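White Things on a Black Table

Posted 2025-07-20

I've been putting off this page since December, so bear with me if it jumps around a bit! It's my little gallery of the tabletop set, the one I keep going on about – the tray, the short cups, the marker cubes and the white border pieces. I'm a sucker for plain things that have a proper place to sit. Everything is white, the table is black, and I could happily spend an evening moving a cube over a tiny bit and then moving it back again.

The cups were the part I fussed over most. I wanted them short and open at the top, with a tray that has a raised edge (a flat sheet would've driven me crazy, I know myself). One cup toward each corner is still my favorite way to lay it out. The long border runs along the near side in interlocking blocks, and the cubes live on the black behind the tray.

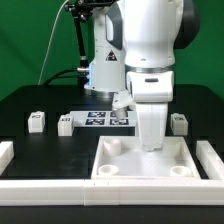 Naima Samir wrote in to ask if white gets grubby fast, and said she gave up on white trays years ago and switched everything to gray. Fair point, Naima! I do wipe mine down a lot, and gray would hide the fingerprints. I'd miss the look, though. Black and white is so easy on the eyes when you're hunting for a small part, and gray on black just sort of melts away on me in the evening.

I also have a soft spot for the big plain stretches, where there's nothing printed and nothing to line up. A matte white next to one with a slight sheen is such a nice pairing, even if it never comes across as well on a screen as it does in person – I've tried to get that right more times than I'd like to admit.

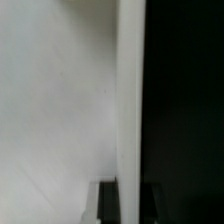
Two whites meeting, and the dark beyond.

Okay, on to the busier layout. I like to switch things around after a while, so the front cups aren't always in company and the tray ends up with something tall in it. The patterned board goes in the middle, with the little blocks to either side of it. Rania Ashour likes her layouts perfectly even, left and right, and we've agreed to disagree. I think a lopsided table looks more lived in.
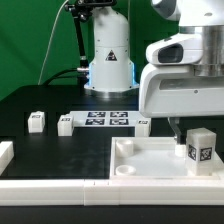
My next job is a storage box for the lot, with a slot for the board so the corners don't get knocked. I've sketched it twice and hated it both times (too deep, then too shallow). If you've got a good way of keeping small cubes from rattling around in a drawer, please leave me a note!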